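Vedine Isolation Hospital

Vedine Isolation Hospital was a public hospital for infectious diseases in the town of Vedine, in the Gitance district. It took patients with fevers and other catching illnesses from the town and the farm villages along the Xu River. The building is now used as a district health office and clinic.

Background

Before the hospital opened, people with fever in Gitance were mostly kept at home. A sheet was hung over the door of the sickroom and one member of the family did the nursing. The nearest hospital was in Vondano, and it often refused patients who had a rash.

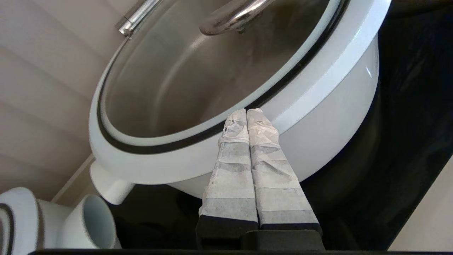 After an outbreak of typhoid in the river villages, the district council bought a plot outside Vedine and voted to build on it. The council's first plan was for a wooden building that could be burned down after use. The final design was brick, with a separate entrance for patients and 6 wards opening onto a covered walk.

Operation

The hospital served an area of 3,000 households. Patients were sorted by illness on arrival, and staff who worked on one ward did not enter another during the same shift. Visitors spoke to patients through the ward windows, which were set low for that purpose.

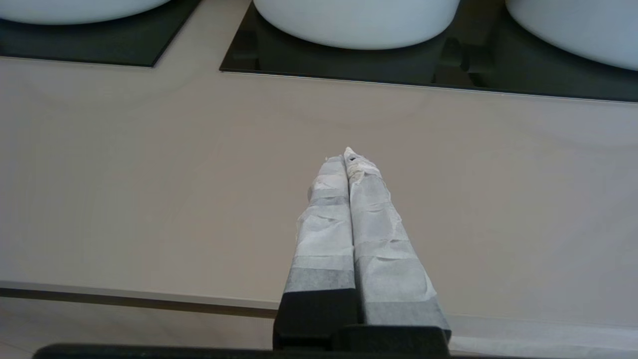 Admissions rose each October, when seasonal workers came back to the district. In its busiest year the hospital took in 585 patients, most of them with typhoid or scarlet fever. Diphtheria cases were fewer but stayed longer.

Quarantine disputes

Leaving the hospital without a discharge paper was an offense under a district rule. The fine was 2,000 in local currency, more than most farm workers could pay, and it was rarely collected.

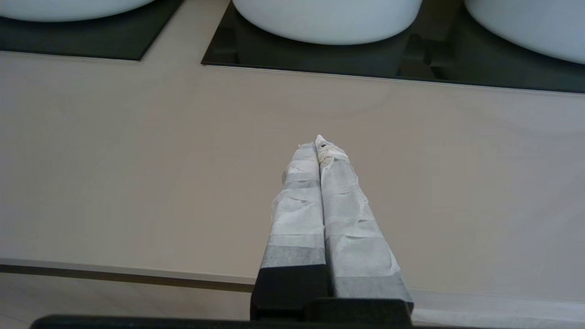
The rule was dropped when the hospital passed from the council to the regional health service. Later patients were asked to sign a form on admission instead.

Closure and later use

Vaccination and a piped water supply cut the number of cases, and the wards were closed one at a time. The east wing was torn down to make room for parking.

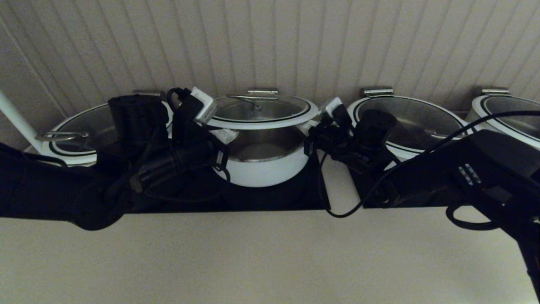
Comment from Xu: My grandmother was on the diphtheria ward, and she always said the east wing was the laundry and the nurses' rooms, with no patients in it. Does the article have a source for how that wing was used?

Last updated 03/03/2021
1 comment | 6 shares
Contact | Copyright | Back to top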